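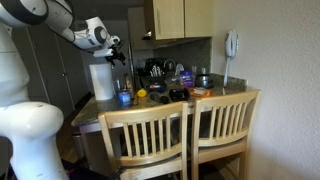
# noh-schichtplan

Noh holt den Schichtplan aus dem Mitarbeiterportal der Temham-Märkte und schreibt ihn als Kalenderdatei (`.ics`). Das Programm läuft auf der Kommandozeile und braucht die gleichen Zugangsdaten wie die Anmeldung im Browser.

Geschrieben wurde es für die Filiale Kasidville. In Wultirby läuft es inzwischen auch. Ob das Portal in anderen Filialen die gleichen Seiten ausliefert, ist nicht getestet.

## Voraussetzungen

- Python 3
- ein freigeschaltetes Konto im Portal (Personalnummer und Passwort)
- ein Kalenderprogramm, das `.ics`-Dateien importiert

Wer sich noch nie im Portal angemeldet hat, muss das einmal im Browser tun und das Startpasswort ändern. Mit dem Startpasswort bricht Noh mit `LOGIN_INITIAL` ab.

## Installation

```
git clone <Adresse dieses Repositorys>
cd noh-schichtplan
pip install -r requirements.txt
cp config.beispiel.toml config.toml
```

In `config.toml` die Personalnummer und das Kürzel der Filiale eintragen. Das Passwort gehört nicht in die Datei, es wird beim Start abgefragt.

## Benutzung

```
python noh.py --wochen 2 --ausgabe plan.ics
```

Ein Abruf dauert etwa 30 Sekunden, am Montagvormittag auch länger. Das Portal veröffentlicht höchstens fünf Wochen im Voraus. Größere Werte bei `--wochen` werden ohne Meldung auf 5 gekürzt.

| Option | Bedeutung | Standard |
|---|---|---|
| `--wochen` | Zahl der Wochen ab heute | 2 |
| `--ausgabe` | Name der Zieldatei | `plan.ics` |
| `--pausen` | Pausen als eigene Termine | aus |
| `--still` | nur Fehler ausgeben | aus |

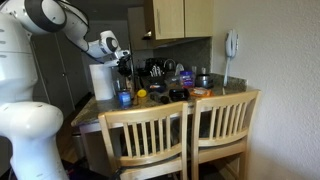 ## Was in der Kalenderdatei steht

Jede Schicht wird ein Termin mit Beginn, Ende und Abteilung. Getauschte Schichten bekommen den Zusatz `(T)`, aber erst, wenn die Marktleitung den Tausch im Portal bestätigt hat. Urlaub erscheint als ganztägiger Termin. Krankmeldungen werden nicht übernommen – das ist Absicht, viele teilen ihren Kalender mit der Familie.

Die Termin-IDs bleiben bei jedem Abruf gleich. Ein neuer Import überschreibt also die alten Einträge, sofern das Kalenderprogramm sich an die IDs hält. Gestrichene Schichten müssen von Hand gelöscht werden.

## Bekannte Fehler

- Nachtinventur über Mitternacht wird in zwei Termine geteilt.
- Umlaute in Abteilungsnamen fehlen, wenn die Ausgabe unter Windows umgeleitet wird.
- Nach mehreren falschen Passwörtern sperrt das Portal das Konto. Noh versucht es deshalb nur einmal. Entsperren kann nur das Personalbüro.
- Bei Aushilfen mit zwei Filialen wird nur die Stammfiliale gelesen.

## Testdaten

Unter `tests/seiten` liegen 876 gespeicherte Portalseiten. Namen und Personalnummern sind durch Platzhalter ersetzt. Wer neue Seiten beisteuert, lässt vorher `python anonym.py` darüberlaufen und sieht das Ergebnis selbst noch einmal durch. Im August wurde das Layout der Wochenansicht umgestellt, ältere Seiten liegen in `tests/seiten/alt`.

## Kontakt

Solomiia Prokopenko pflegt den Abruf und die Anmeldung, Mbali Maluleke die Kalenderausgabe. Fehler bitte als Issue melden, mit der Ausgabe von `python noh.py --version` und ohne Zugangsdaten. Fragen zu Stunden, Lohn oder Urlaubsanspruch beantwortet das Personalbüro der jeweiligen Filiale.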